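Share this article (41) | Comments (3)

3. Materials and Methods

3.1 Study sites

Household storage of dry goods and drinks was surveyed in two towns, Skirkwood and Ongate. Skirkwood is an older settlement with mostly solid-walled houses and unheated pantries on the north side. Ongate was built later, and its kitchens open directly into the living room, so food is often kept on open shelves or tables. The two towns share a water supply and a bus line but have different retail patterns. Skirkwood has one weekly market. Ongate relies on a single large store at the edge of town.

Addresses were drawn from the local billing list, which held 2,249 entries after duplicate and vacant units were removed. Letters went to 1,000 addresses in each town, with one reminder in August. Households that returned a complete storage diary were kept in the sample until it reached 300. Diaries with more than two blank pages were dropped before coding.

3.2 Storage locations

Each item in a diary was assigned to one of four locations: closed cupboard, open shelf, table or counter, and floor. Items that moved between locations in the same week were coded by where they spent the night. This rule favors closed storage slightly, as some households clear the table before bed. A separate code was used for drinks kept near other tableware (Figure 1a), a case that the earlier Desska coding sheet had folded into "counter".
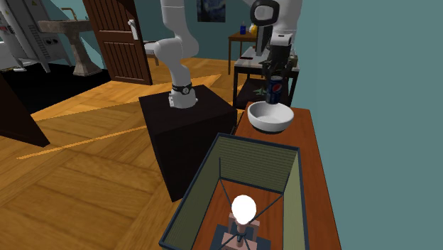
3.3 Furniture and room layout

Respondents drew a floor plan of the room in which most food was kept and marked any furniture used for storage. Plans were redrawn to a common scale by one coder and checked by a second. Disagreements were mostly over furniture with a mixed use. A dresser, for instance (Figure 1b), may hold linens in the drawers and jars on top, and the two coders at first treated it in different ways. The final rule counts the top surface as an open shelf and ignores the drawers unless food is reported in them.

Distance to the nearest heat source was taken from the plan and not measured in the home. The error this introduces is likely small for Skirkwood, where stoves stand against an outer wall, and larger for Ongate – several plans there left out the radiator.
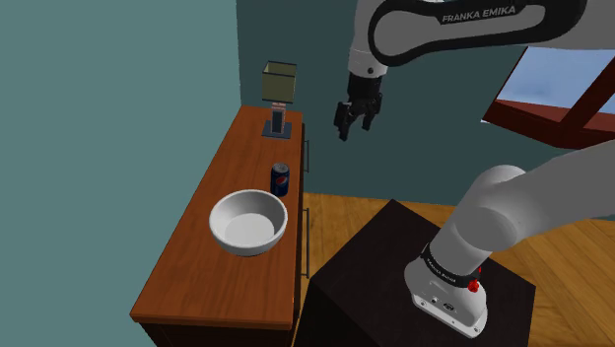 3.4 Container types

Containers were grouped as glass, metal, rigid plastic, flexible film, and paper. Drink cans were entered under metal with a second field for position, upright or on the side (Figure 1c shows the latter). Position matters little for sealed cans but was kept for consistency with jars and bottles, where leakage at the closure was one of the outcomes. The Jin scale was used for label legibility, with scores assigned from the diary entry alone.

Figure 1. Storage terms used in coding. (a) Drink near tableware. (b) Room with dresser. (c) Can on its side.
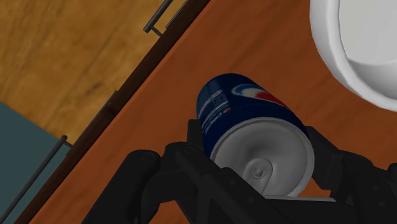
Why was the overnight location used for items that moved?
It was the one point in the day that nearly all diaries recorded in the same way. Daytime entries varied with work hours and with who filled in the page.

Comments (3)

pantryshelf: Was the floor code used much? In our older houses the flour bin always stood on the floor, and I would expect Skirkwood to be the same.

mk_stats: Dropping diaries with more than two blank pages could bias the sample toward tidy households. A table comparing dropped and kept diaries would help.

ongate_resident: We got the reminder but never the first letter. Same for next door.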